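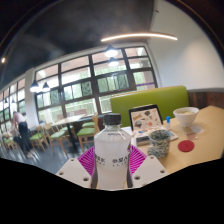

Table by the booth, water bottle and tablet

Keeping a tablet safe on a shared table with drinks

Asked in Home & Everyday, May

I rent a desk in a shared building in Ircombe and most of us end up working at the booth tables at lunch. The table is light wood and curves away at one side, so there is less flat space than you'd think. I usually have a tablet propped up at the back, a bottle of water, a cup, and a bowl of something if I'm eating. Last month I knocked the cup and it went under the tablet. It survived but the charging port was odd for two days. There is one round coaster per table and it never seems to be where the cup is.

Is there a sensible way of laying all this out, or do I need a proper stand? I don't want to spend much. I also get pale rings on the wood and would like to know what shifts them.

Answer 1 (11 people found this helpful)

Raise the tablet. Anything flat and rigid under it will do, a case or a shallow box, as long as it doesn't rock. A small spill then runs round the base and gives you time to grab the tablet.

Drinks go on the side of your writing hand, towards the front, where you can see them. Most knocks happen when you reach over a cup to touch the screen. Food goes on the other side. Put the lid back on the water bottle every time – a screw cap is the cheapest protection you'll get. If you have a choice, a 300 ml cup makes far less mess than a full mug.

For the rings, try a dry cloth and a bit of gentle heat from a hairdryer on low, if the table is varnished. Test underneath first. If it's oiled, leave it alone and ask whoever looks after the building.

Answer 2

Just buy more coasters. I got cork ones in the Baltgate market, 50p each. Wrappers want clearing as you go as well, they stick to the bottom of cups.

Answer 3

Agree with the first answer except for the hairdryer. I did that on a table in our canteen at Drunard and the mark got bigger. Turned out to be lacquer. Ordinary furniture wax on a soft cloth, left overnight, did more for it, although you can still find the ring if you look sideways.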